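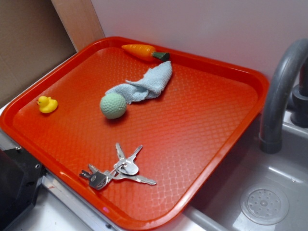
The Channel at the End of the Dial

Small-town television has gone online, and the town can finally see what it was missing

By the time the Bakilana town council reached the part of its agenda about leaf collection, the stream had 16 viewers. This was a record for leaf collection. The station's only full-time employee wrote the number on a sticky note and put it on the monitor, where it stayed through the vote, the public comment period and a long silence during which the council looked for a missing attachment.

Local access television has always had a relaxed attitude toward its audience. For most of its life there was no way to know if there was one. The signal went out over the cable, the cable went into the houses, and whatever happened after that was between the resident and the remote control. Station managers could tell their boards that the whole county was watching, and the boards, who did not want to pay for a survey, agreed.

Streaming has put an end to this happy arrangement. The software counts everybody. It knows when they came in, how long they stayed and, cruelly, which sentence they left on.

Bakilana's station moved online last year with a service called Baserance, which takes a single feed from the building and hands out copies from somewhere else. Before that, the station served its own video from a machine in a former coat closet. This worked nicely for up to 40 people. Then came the hearing on the proposed roundabout, when 500 residents tried to watch at once and the machine did what any of us would do if 500 people came into the closet.

The recording of that night survives, in a way. There are four minutes of the mayor welcoming everyone, then a still picture of the mayor welcoming everyone that lasts until nearly midnight. Some people in town regard it as the best meeting of the year.

Down the valley in Bradell, they had the opposite problem. Bradell bought plenty of capacity and had nothing to put through it. The town's channel had been running the same slide show since the high school added a second gym: a phone number for the dog warden, a notice about burning brush, a photograph of the bridge. When the station announced that all this would now be available live on phones and tablets, anywhere in the world, the response was muted.

So Bradell started pointing cameras at things. The softball games did well. The choir concert did better, mostly among grandparents in Arizona. A planning board session about a fence drew a small but furious crowd, and at least two of them were in the fence dispute. The surprise hit was the bridge, which got its own camera in the spring and now has regulars. They leave comments about the water level. They have opinions about a certain delivery truck.

The people who sell this equipment would like you to believe that it is simple, and parts of it are. An encoder is a box about the size of a hardcover novel. You plug the camera into one side and the internet into the other. Carumura, which makes the one in the Bakilana control room, has given it a single button and a light that can be green or amber. The manual runs to 20 pages on the subject of amber.

What the box can't help with is sound. Every station I visited had sharp, bright, lovely pictures of people who could not be heard. Council members turn their microphones off to whisper and then make important motions. Residents come up to the podium, push the microphone away politely, as if it were a plate they had finished with, and speak from the heart to the front row. Bakilana has taped a card to the podium that reads PLEASE LEAN IN. It has been read aloud on air several times.

Then there are the captions. The automatic ones are quick and mostly right, and they have a gift for names of streets. For a whole winter, Lower Mill Road was "lower Mildred," and a motion to repave her passed without objection.

The cable channel is still running in both towns. No one wants to be the person who turns it off, and a few households watch it with the loyalty usually given to a ball club. The stream arrives half a minute later than the cable, so anyone with both going can hear the gavel twice.

In June, the Bakilana council took up leaf collection again. The stream had 20 viewers at the start, and the sticky note was replaced.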